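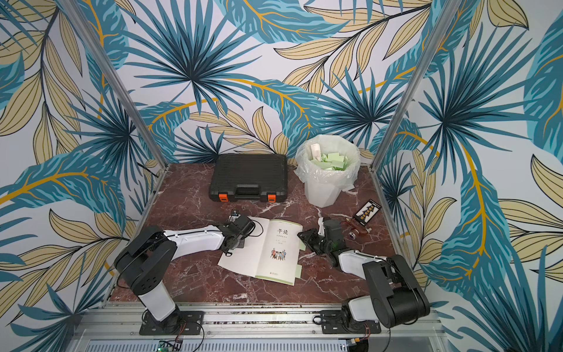 Packing up the craft corner - keep the hard case or not?

krum_h
Posted 2 Mar 2022
I've been putting this off since December but the craft corner has to be cleared for my sister's visit. Paper's easy, I have a shelf for that. My problem is the small stuff. Right now the abacus, the little wooden thing and the shiny metal one all just live out on the tabletop, and they migrate. I have a black hard case with orange latches that could take the lot. Is that overkill? Also I have way too many pale green sponge pieces and no clue where they should go.

Teresa Rocha
Hard case, yes! I kept beads and counters in a zip bag for years and I was forever fishing them out from behind the radiator. Latches are worth it if you ever move the thing by the handle. Put a tea towel in first or everything rattles.

mendlow_attic
Going to disagree with Teresa. A case with a lid is where things go to be forgotten. I've got 3 in the closet and I couldn't tell you what's in two of them. Open tray on a shelf, you see it, you use it.

krum_h
That's sort of my fear. But an open tray near my nephew is asking for it.

Adjoa A.
How old is the nephew? If he's under five I'd be with Teresa. If he's older, let him have the abacus out, mine loved the orange beads on hers and it kept her busy through a whole phone call with the bank.

On the sponges, are they used? Mine go moldy if I so much as look at them damp. I toss those and keep the dry ones in a lined bin like yours, then swap the bag when it gets grubby.

krum_h
He's 5, so right on the line, thanks a lot haha. Half of them I've used for paint, yes.

mendlow_attic
Then toss the painty half and stop there. You don't need a system for sponges.

Teresa Rocha
Some of us like a system for sponges :)
Can we talk about the leaf wallpaper though? I want it for my hallway and my husband says it's too busy.

krum_h
Your husband is wrong. It's the teal that does it. I went back and forth between that and plain white and I'd do the leaves again tomorrow, only I'd order an extra roll - matching the fronds at the corners ate more than I'd planned for.

Adjoa A.
Team husband, sorry. I'd get a headache.

krum_h
OK, case for the small stuff, abacus stays out. I'll do the sponges tonight.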